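Walking after supper

I have been meaning to write this one since June, when the evenings were so long that a walk after supper hardly counted as a night walk at all. Now it is properly dark by the time I have the dishes put away, and I find I like it better. I didn't expect to. For most of my life I've been a morning person, the kind who has the laundry going before anybody else in the house has found their slippers, and if you had told me I would be lacing up my shoes at nine at night I would have laughed at you.

It started with my knee, as so many things seem to these days. I was supposed to get it moving twice a day, and the morning half was easy enough, but the second half kept sliding. I'd say after lunch, and then after the mail, and then it would be time to start the rice. My friend Haiyan Lu told me to stop fighting it and just go after supper, when there was nothing left on the list to hide behind. She has been doing it for years. She goes out in her husband's old raincoat whether it's raining or not, and she says it is the only part of the day when she hears herself think.

So the first week I went out for 15 minutes and came home feeling very pleased with myself. I didn't bring my phone out of my pocket once. I didn't bring a podcast along either, though I do love a podcast when I'm peeling potatoes. I wanted to find out what the neighborhood sounded like at that hour, and mostly it sounds like other people's dishwashers and somebody's dog who has opinions about me.

What I'm wearing and carrying

A few of you asked about this in the comments last time, so let me be practical for a minute. I wear my oldest sneakers, the gray ones with the good tread, and a light-colored jacket so that drivers can see me when I cross the road. I carry my keys, a tissue, and a small flashlight I hardly ever turn on. The step counter my son gave me stays on my wrist, and my best evening so far was 1,910 steps, which I know is nothing to some of you! When I began I was glad to see 500, and then for a good while I was stuck at 1,000 and grumbling over it, so I'm counting it as a win.

If you're starting out, please eat your supper early enough that you aren't walking on a full stomach. I learned that one the hard way after a big bowl of my own pepper soup, and I had to sit down on a low wall and have a little talk with myself.

The stretch under the lamp

My favorite part of the route is the paved path with the grass alongside it. In the daytime I barely noticed it, to tell you the truth. It was only the way to get from one place to another, and I was usually thinking about whether I'd left the iron on. At night the street lamp takes over. The pavement goes so pale beneath it that it's nearly white, and the glow spreads out into the dark like breath on a cold window. There's a smaller light farther on, just a white point really, and I've gotten into the habit of using it to keep myself going. I look at the big one first, and then I look at the little one, and I tell the knee we are only going that far.

The grass has a tired, matted look to it, all tan and olive and brown, and it gets darker and darker the farther off you look until you can't make much of it. I've grown fond of it anyway. My grandmother had a patch like that behind her kitchen and she never apologized for it to a single visitor. She used to sit beside it in the evenings with her feet up on an overturned bucket, and we children would run circles around her until one of us got dizzy and fell down. I think of her nearly every time I come along there. I think she would have approved of the walking and disapproved of the sneakers.

Some nights I stop and stand there for a bit. I'm not praying exactly, and I'm not exactly not praying. I let the day go by in my head, the phone calls and the groceries and whatever I said too sharply to somebody, and after a while I'm ready to turn around and go home and put the kettle on.

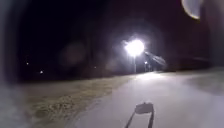 Coming home again

I leave the porch light on for myself, and I have a mug already sitting out with the tea bag in it. Ten minutes with my feet up, a few slow stretches for the knee, and then bed. Haiyan says I should try her longer loop next, the one with the hill, and I've told her I will think about it once I've found my warmer gloves.

Kelechi Tijani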